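June 20, 2018

Stastham researchers teach two-armed robots to tidy the way people do

The robotics team at Stastham is delighted to share the first results from Bomlow, a training method that helps a pair of robot arms work out who does what when a job needs both of them - holding a rack steady, say, while a bottle goes in.

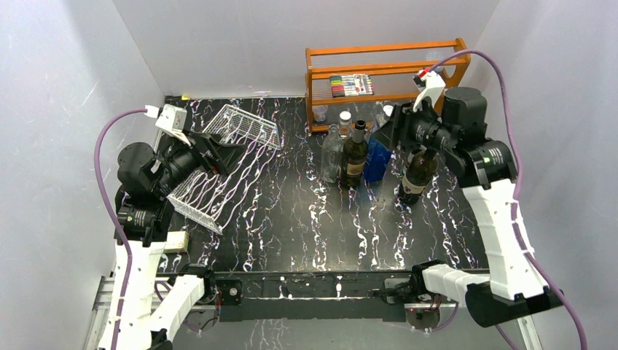
Bomlow learns from 34 demonstrations per task, and in trials begun in February it was put through 700 attempts with household items of every awkward shape and colour. Dropped objects fell from 31 per cent to 12 per cent compared with the team's earlier method, Dovach.

"We're so grateful to everyone who sat patiently at the controls and showed the arms how it's done," said project lead Rizwan Navaratnam.

Enquiries are warmly welcomed by Rafsan Akanda at the Stastham media desk.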